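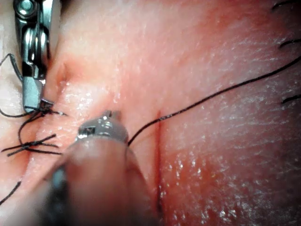 *Two knots on the ridge, a long thread running off over the cut. The Durrani cell, Mudbridge.*

# Keeping the Stitcher Straight

Six in the morning, Mudbridge. Lights on, coffee not allowed past the yellow line. The Durrani cell is already warming up, which mostly means the arms sit there humming while a technician wipes things down.

The cell sews. Curved needle, black thread, knot, trim, next one. Two arms do the stitching over a tray of tissue. The total on the whiteboard when I came in was 3,073 stitches, written in green marker and underlined twice. Good number. The crew would rather talk about cables.

Cables are the job. Every instrument on the cell is moved by thin wire running down the inside of the shaft to the jaws, and wire stretches. A little each shift. The jaws still open, still close, but the closing gets soft, and a soft jaw lets the needle roll. You see it in the bite first. Needle goes in where you asked and comes out somewhere else.

So, the morning check. Instruments off the arms, jaws under the magnifier, open and shut by hand on the little wheel at the back. The technician feels for a notch. A good wheel turns like a radio dial, a bad one has a sort of crunch in it. Crunchy ones go in a red tub and the red tub goes to Skirnthorpe, the repair shop that does the restringing. Back in a week if you're lucky. I was told twice that you are not usually lucky.

Rule here is 300 stitches and the instrument comes off, crunch or no crunch. They tried going longer last winter. Lost most of a December to needles rolling and nobody wanting to admit it was the wire.

Next, homing. Each arm goes to its hard stops, then to a steel pin in the middle of the bench, touches it from the left, touches it from the right. The software from Prikell takes the numbers and says yes or no. It says no a lot. Usually the answer is dirt on the pin. Wipe, run it again. If it says no a third time somebody gets the hex keys out, and there goes the morning.

Then the cameras, small ones, mounted right down near the instruments, so they get splashed. Lens wipe between every tray. Dry cloth first, then the alcohol, then dry again, and don't skip the last one or you get a haze that looks fine on the monitor until the lights come up. Light matters more than I expected. Wet tissue throws back sparkle all over, hundreds of tiny white points, and black thread crossing a patch like that is easy to lose even for a person. They turned the lamp down by a third in the spring and the tracking got better the same afternoon. Cheapest fix they ever made.
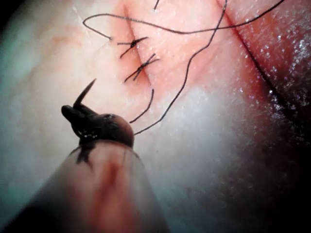

Thread is its own headache. Too long and it loops up over the work and catches under the next knot. Too short and there isn't enough to wrap. The crew cuts to a length marked on the bench with tape, and the tape has been moved so many times theres a ladder of old glue next to it. Nobody wants to scrape it off. It's the only record of what they tried.

Needle grip, same story. Where the jaws hold the curve decides where the tip points, and the tip has to point right before the arm moves at all. The routine now is grab, look, let go, grab again if the angle's off. Slow. Adds time to every stitch. Before the second look went in, they were throwing out trays before lunch.

Around ten the left arm starts complaining. Torque warning on the wrist, goes away, comes back. Cell stopped, cover off. Inside it's neater than you'd think, color coded, a paper tag with a date on every pulley. The technician puts a thumb on one, rocks it, makes a face. A set screw, backed out a half turn. Dab of thread locker, 30 minutes to cure, everybody goes and finds their coffee.

I ask what breaks most. Cables, obviously. Then seals, where fluid gets up the shaft and dries in the joint. After each tray the instruments get flushed with warm water and a soft brush, jaws worked open and shut under the tap untill it runs clear, then blown dry. Skip it on a busy day and the joint is glue by morning. There's a sign over the sink about this. It's in capitals.

And the drapes. The plastic sleeve on each arm has to be slack at the elbow, a good handful of slack, or it pulls at full reach and the arm reads the pull as a collision. New people always put it on too neat.

Cover back on, home, pin, left side, right side. Prikell says no. Wipe the pin. Prikell says yes. Fresh instrument on the left arm, its count set back to zero on a strip of masking tape, new tray under the lamp, and the needle comes up for its first look of the afternoon.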